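Posted in June by prekwood_listener

I have a box set of an old radio serial called Flutville. The sleeve says 4 discs, but my music app lists it as two separate albums with the chapters out of order. Chapter 1000 or so shows up before chapter 2. How do I get it to play as one recording?

revby22
Check the album artist field. If one disc has the narrator and another has the author, the app splits them. Select every track, put the same name in album artist, and save. Then set the disc number on each one.

tapehead_doolan
Same problem with my Doolan audiobook. I just made a playlist.

oldtimeaudio
The first reply fixes the split but it won't fix the order. Your app is sorting by title. Rename the tracks with leading zeros (0001, 0002) or fill in the track number field and sort by that. I did this for a library of 2000 files using Revby, the free tag editor, and it took one evening. Back up first.
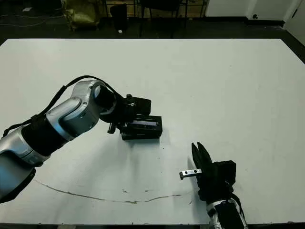
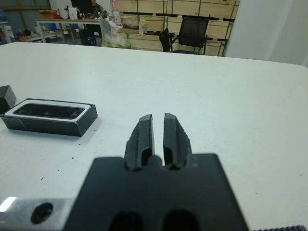

One more thing. After you save the tags, remove the album from the app and add it again. Mine kept showing the old order until I did. If the cover art goes missing, paste it into the first track of each disc and rescan.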